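Print this page | E-mail this page

This site uses cookies to remember your login and your language choice. By continuing you accept this. OK / Settings

Intro to Robot Manipulation – Handout for Unit 2: Two Arms, One Kitchen

Kylie Whitelaw, Tullwood

Hi all. Last unit you got one arm to reach a point in space and stay there, and most of you were pretty pleased with yourselves (you should be!). This unit we add a second arm and a kitchen to put them in, and things get messy fast. Everything is in the simulator, so please go ahead and crash into stuff. I've driven an arm straight through a cabinet more times than I'd like to admit, and it costs nothing but a reset.

What you need before the lab

Get the Meva build from the course folder and check that it opens the kitchen file. If you only see a gray window, your graphics settings are too high – go down one step and try again. Paora Hollis is in the lab in the afternoons and has fixed this on just about every kind of laptop there is, so ask him before you reinstall anything.

Also read the Unit 1 notes on joint limits again. I know, I know. But half the questions I get in the first lab of this unit are joint limit questions wearing a hat.

The task

Your two arms share a counter. One of them picks up a utensil, brings it to a meeting point, and hands it to the other one, which then puts it down on its own side. We call this a handover. People do it all day without thinking. You hold out a spoon, I take it, you feel me pull a little and you let go. That little pull is doing a lot of work, and your arms don't get it for free.

I split the handover into these stages in the starter code, and your group should keep the same names so that I can read your logs:

reach
grasp
lift
meet
share
release
back off

The stage everybody gets wrong is share. For a short moment both grippers have hold of the same object, and if the two controllers disagree by even a small amount about where it is, they'll fight. In the simulator this looks very funny (the utensil starts to buzz like a trapped fly, then shoots off across the kitchen). On real hardware it would be an expensive noise. So during share, one arm has to be the boss and hold its position, and the other one has to be soft. Set the stiffness down on the receiving arm before it closes, not after. I've left a spot for it in the code with a big comment.

Picking the meeting point

You can choose any meeting point you like, and this is where I'd spend your first hour. It's tempting to put it right in the middle between the two bases. Try it, sure, but look at what the elbows are doing. An arm has a lot of body behind the gripper and all of that has to go somewhere. The gripper can be in a perfectly nice open spot while the upper link is leaning on a cupboard door.

A few things I've picked up from watching earlier groups:

If your arms come in from opposite sides, the wrists have more room than if they come in side by side.

Higher is usually safer than lower, up to a point. Too high and the arm straightens out, and then it has no slack left for small corrections. You'll see the motion get jerky.

Long thin objects want to be offered handle first or middle first, and you need to decide which. If the giver grabs the middle, there may be no handle left for the taker. Group Brakance lost a whole lab to this last November and then wrote the best report of the year about it, so it wasn't a waste.

Anything left on the counter counts as an obstacle, vegetables included. The collision checker doesn't know that an eggplant is soft.

About the camera view

The default view looks down at the counter at a steep angle. I like it for checking side-to-side spacing, and I don't trust it at all for height. Two grippers that overlap in that view might be touching, or one might be well above the other. Please don't tell me "it looked like they met" in your report – print the distance between the two gripper frames and tell me that. If you want to check by eye as well, switch to the low side view and step through slowly.

You can recolor the arms in the settings file. Keep them clearly different from each other, though. Văn (our name for the older kitchen file, for those of you who are repeating the unit) had both arms in the same gray, and in any still where they crossed it was a guessing game which finger belonged to whom.

How I grade it

Your group gets a score out of 70 for the runs and the report together, and you need 59 to go straight on to the moving-target unit. If you land under that, you redo the report part with me, and it's a nice chat, nothing scary. I'm looking for clean logs, a clear reason for your meeting point, and at least one failed run that you explain properly. I'd much rather read a good account of a bad run than a wall of perfect ones.

Put your name in the log header. Every year I get an orphan.

Questions that came up in class

Somebody asked if both arms could run from one controller. Yes, and it makes share a lot easier, but then you have to plan all the joints together and it gets slow. Start with two controllers talking to each other. If you finish early, try the single one and compare.

Somebody else asked if the taker should start closing while the giver is still moving. Please don't, at least for your first version. Let the giver stop, wait for it to settle, then close. You can shave time off later once it works.

And yes, you may use a different utensil from the drawer list, as long as you say which one in the report. Flat ones are harder than round ones. The ladle is just mean.

For the lab

Bring your meeting point with you, written down as coordinates, plus a quick sketch from above of where you think both elbows will be. Paora will have the render below up on the screen when you come in, so have a look at it now and think about which way you'd back the gray arm out.

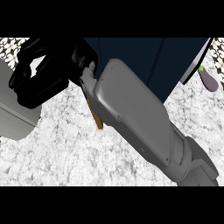

Gray arm and black arm close together over the counter, with a wooden handle by the gray gripper (simulator render).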